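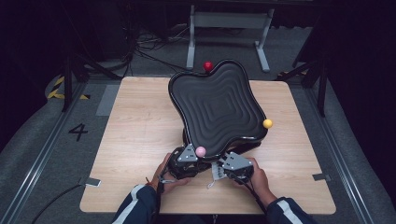 The Slow Pleasures of a Game With No Score

Last updated in July

71 shares | 16 comments

My grandmother kept a cookie tin of marbles on top of her refrigerator, and if you were under ten and the weather was bad, you got the tin. You did not get instructions. She put it on the kitchen floor, went back to her crossword, and that was your afternoon.

I've been thinking about that tin a lot this year, mostly because I turned into a person who goes to game nights. I didn't plan to! A neighbor asked, I had no excuse ready, and suddenly I was standing in the back of the library in Pirnham holding a plate of lemon bars and being told that the card game on table two took four hours to learn. Four hours. I've had jobs with less training.

I lasted until the scoring phase. There were tokens for the thing you built and more tokens for the thing you'd stopped somebody else from building, and a fellow in a fleece vest explained kindly that I had come in with minus three. I ate a lemon bar and wandered off to the corner where a couple of kids were rolling balls down a ramp made of cereal boxes, and I stayed there until they turned off the lights.

So that became my thing. For most of a year now I've been looking for grown-ups who play games that don't have a winner. I mean tilting games and balancing games, spinning tops, cat's cradle, those little glass-topped puzzles where you try to get the silver ball in the clown's nose. The old name for a lot of it is dexterity play, which sounds like something a physical therapist bills you for. I just call it fiddling.

There are more fiddlers out there than you'd think. I drove out to Irnum in the spring (two hours, one very good pie stop) because I'd read that a club there meets above the hardware store to play with wooden tops. They have 105 of them, kept in egg cartons and labeled in pencil. I expected contests. What I got was a long table of people winding string and not talking much. Every so often a top would settle into that perfectly still hum where it looks like it's stopped, and whoever was closest would say "oh, nice," and that was the whole award ceremony.

A retired bus driver showed me how to wind the string so it doesn't slip. I was terrible. My first one shot off the table and into somebody's coat. She told me it took her a whole winter to get a clean spin, and she didn't say it to cheer me up, she was just reporting. I drove home with a sore thumb and a top of my own, and I've been scratching up the dining table ever since.

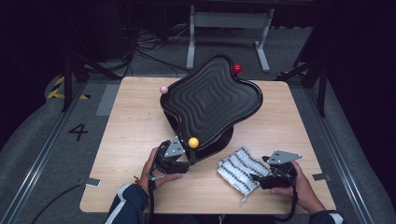
What Your Hands Know

The thing I love about tilting games in particular is how fast they make a fool of you. You know where the ball is. You know where you want it to go. The distance is maybe a few inches, and you'd think a person who can parallel park and file her own taxes could manage it. Then you tip a hair too far, and it sails right past and you tip back to catch it and now you're doing the thing every beginner does, which is chasing.

Chasing is the whole problem. I chased for weeks. I had a cheap tilt maze from a yard sale, the kind with two knobs on the sides, and I'd get past the fourth hole and then tense up so badly my shoulders were around my ears. My sister watched me do this over a holiday weekend and asked whether I was having fun. I said yes, through my teeth.

It got better when I started playing it while on hold with the insurance company. Half my brain was listening for a human voice and the other half, it seems, was better at the maze than I'd ever been. I got to hole nine during a flute solo. I have no scientific explanation and I'm not going to pretend I looked for one. I did notice I was breathing.

I wrote a short column about the insurance maze last winter, and the mail that came in was lovely. A lot of you do your fiddling in odd places. One of you keeps a ball-in-cup on a hook by the toaster. One plays jacks on a hospital break room floor at two in the morning and wants it known that she is up to eightsies. A man in Bomthorpe wrote to say he'd kept a tally, over many years, of every time he landed a nickel on its edge. His count stood at 3,348 and he signed off by saying he didn't expect to be believed. I believe him. Who would lie about that?

Getting Started Without Buying Much

People ask me what to get, and my answer is nearly always nothing. You have a bowl. You have a grape. Put the grape in the bowl and make it go around without flying out, then make it go slower, then see how slow you can get it before it gives up and rolls to the bottom. That's ten good minutes right there, and you can eat the equipment.

If you want to spend a little, thrift stores are full of this stuff, usually in a bin with the jigsaw puzzles. Check that the balls are still in there. Mine had one missing and I used a bead for a month, and it was a truly awful bead, it had a flat side. The gift shop down in Lorente has decent tops by the register. And look in your own closets first, please, before you go anywhere.

Play on something soft, or near something soft. A bath towel, an old blanket, whatever you've got that you don't mind leaving on the table.

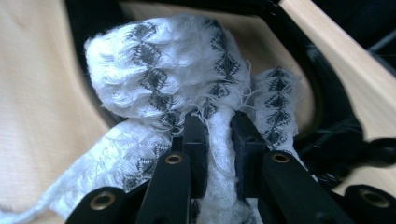
It cuts down on the noise for the people downstairs, and a dropped marble stays more or less where it fell. I spent a good part of February lying on my stomach with a flashlight and a yardstick before I worked that out. I also found two earrings and a library card, so the month wasn't a total loss.

Keep your sessions short at first. My wrists complained the first few weeks and I ignored them and then I couldn't open a jar of pickles. Fifteen minutes is plenty. If you've got kids in the house, let them go first and keep your advice to yourself, which I know is hard. My nephew holds the maze upside down over his head and plays it by sound. It's a ridiculous way to do it and he's past hole six.

I went back to the library game night a few weeks ago, by the way. I brought the top and the yard sale maze and set up in the same corner, and I put out a mixing bowl and some grapes. The fleece vest fellow came by between rounds. He said he only had a minute. He picked up the maze, lost the ball down the second hole, said a word you're not supposed to say in a library, and sat down.

They're meeting again next month, and I've been asked to bring more grapes.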